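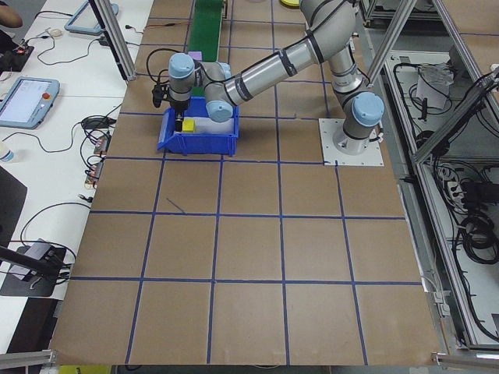 Risk assessment for a small bench-mounted arm picking from a bin: which standard applies, and do I need a fence?

Posted by sudido_bench on Monday, May 25, 2020

We run a six-axis arm on a table in a shared workshop. It picks small blocks from a plastic bin, and a short conveyor is to be brought into the cycle next. The table top is covered in cardboard and marked out in squares with tape, which we use for setting bin positions. The arm has a manufacturer's declaration of incorporation. The gripper was bought separately from a different supplier.

Our safety officer at Zendevberg has asked for a documented risk assessment before the conveyor is connected. I have read ISO 12100 and ISO 10218-2, and parts of ISO/TS 15066. What is not clear to me:

Does 10218-2 apply to a table-top cell at all, or is the arm alone covered by the manufacturer's paperwork?

If the arm is sold as collaborative, can we leave out guarding altogether?

Is the stop button on the teach pendant enough, or do we need a separate one on the table?

People sit at a desk next to the table while programs are being tested, so I would like to settle this properly. The job number on our side is 2937 if anyone from the Rina project is reading.

Đoàn_integration

Taking your points in order.

Size is not a ground for exemption. The arm on its own is partly completed machinery. Once you add a gripper, a bin, workpieces and a conveyor and give it a defined task, you have a complete application, and whoever puts it together takes on the integrator's duties. ISO 10218-1 covers the arm and is the manufacturer's concern. ISO 10218-2 covers the system and is yours. The declaration of incorporation normally tells you not to put the arm into service until the final machine has been shown to conform. Read it again with that in mind.

A collaborative arm does not make a collaborative application. You have to assess the gripper, the part and the motion together. For power and force limiting, use the body region limits in Annex A of TS 15066 and measure at the contact points you have identified. On a bin-picking job the usual trouble spots are fingers trapped between the gripper and the rim of the bin, a hand pressed against the table top, and the gap between the arm's own links. A bin that can slide gives a different reading from one that is fixed, so fix it before measuring. If the figures are too high, reduce the speed, change the path or guard the area.

On the pendant: its stop counts only while the pendant is connected, switched on and within reach. If you have more than one pendant lying on the desk, put away any that is not connected to this cell. A dead stop button that looks live is a hazard in itself, and ISO 13850 deals with that case. I would fit a hardwired stop at the table edge on the operator side and a second near the conveyor, both acting on arm and conveyor together.

Also record the following in the assessment:

Speed in manual mode, with the limit set at 250 mm/s or below at the tool centre point.
What the gripper does on loss of power, and whether the part is dropped.
Cable routing on the wrist, checked at the ends of travel for joints 4 to 6.
The fixing of the base plate, with bolt size and torque.
Who may change the safety configuration, and the checksum after each change.

rig_and_rail

Agree with most of that. We did a similar cell in February and had 10 hazards on the first pass, 2 of which came from the conveyor and not the arm. Do the conveyor now, even though it isn't wired in. In-running nips at the end rollers are easy to miss on a narrow belt.

Tidy the desk side as well. Loose leads between a desk and a robot table get pulled sooner or later.

pm_498

It's only a small arm, you can just turn the speed down and put a warning label on it. We never did any paperwork for ours.

Đoàn_integration

A label is the last step in ISO 12100, after design measures and guarding. It does not stand in for either. Reduced speed is acceptable if it is set in the safety configuration and password protected. A speed slider on the pendant is not a safety function.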